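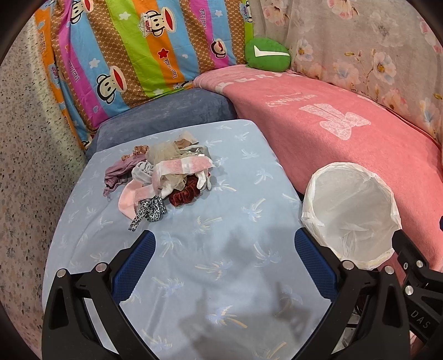
Scrunchies, then! I promised in the December issue that I'd own up to what I've been doing with my evenings, and the answer is picking up hair things and dropping them in a bin, over and over, with a pair of hand-held grippers.

It's for the tidying set we're putting together at Botska. The idea is simple enough: a person does the job with the grippers, the camera on them records it all, and the learning system gets to study how hands go about it. We want 1000 goes at clearing small soft things off a surface, done in as many different homes as we can get into. I've done 152 so far and my thumbs know all about it.

I thought cloth would be easy (it doesn't roll away, it doesn't smash) but a heap of it is a proper puzzle. Everything sits over or under something else. You go for the leopard-print one because it's nearest, and you have to decide whether to pinch the edge or grab a good fat fold. Velvet is lovely to grip. Satin I have less kind words for. And tulle is so puffy that you close the fingers on what looks like plenty and find you've got hold of next to nothing.

Yanti Liew, who looks through the recordings at the Derncombe end, has asked us all to slow down a bit on the lift — she'd like a clear moment where the piece leaves the pile, before you swing over to the bin. She also says please keep the fumbles in. If you pick up two at once, carry on and sort it out as you would at home, and don't start again. I'd been binning mine, so that's me told.

One more thing on piles: do mix them up between goes. I got lazy last week and did 20 in a row from pretty much the same heap, and Tatsuya Iwasaki spotted it straight away. He was very nice about it, but I'm redoing them. Patterned sheets and busy rooms are all welcome, so there's no need to hide your bedding on our account.

Socks next, I think. If you've got odd ones going spare, send them my way!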